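Sandberg, 06/02/2018

Comunicado de imprensa

Grondix lança kit de pinça com câmara para pequenas oficinas

Olá a todos! Escrevo em nome da Grondix, e desta vez com uma novidade que me andava a fazer cócegas há meses: o kit Rimness já está à venda. É uma pinça de dois dedos com uma pequena câmara montada no punho (sim, vem tudo na mesma caixa), pensada para quem quer pôr um braço robótico a trabalhar sem contratar um integrador.

O kit custa 997 euros e inclui a pinça, a câmara, os cabos, 13 parafusos de fixação e um manual que reescrevi duas vezes depois de o ler em voz alta à minha equipa. Os dedos trocam-se à mão e o software abre logo na vista do punho – foi o pedido que mais ouvimos de quem experimentou a versão anterior, a Turkska. 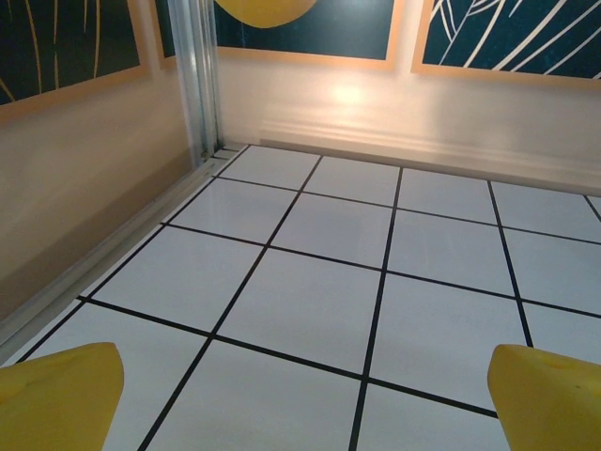
Angus Katene
Responsável de produto, Grondix

Escolhemos o amarelo para os dedos e eu confesso que fui teimoso nisso! Contra um chão de azulejo branco com juntas pretas, quem está ao ecrã percebe logo onde acaba a pinça e onde começa o resto. A Oona Jääskeläinen, que desenhou os dedos, queria cinzento. Continuamos amigos.

A primeira série tem 324 unidades e os 100 primeiros pedidos levam um par de dedos de reserva sem custo. Enviamos a partir de Sandberg ainda em fevereiro. As escolas têm condições próprias, basta indicarem isso na encomenda.

Para pedidos de imprensa, demonstrações ou unidades de teste, falem comigo ou com a Oona através do formulário de contacto da Grondix – respondemos os dois, normalmente no mesmo dia.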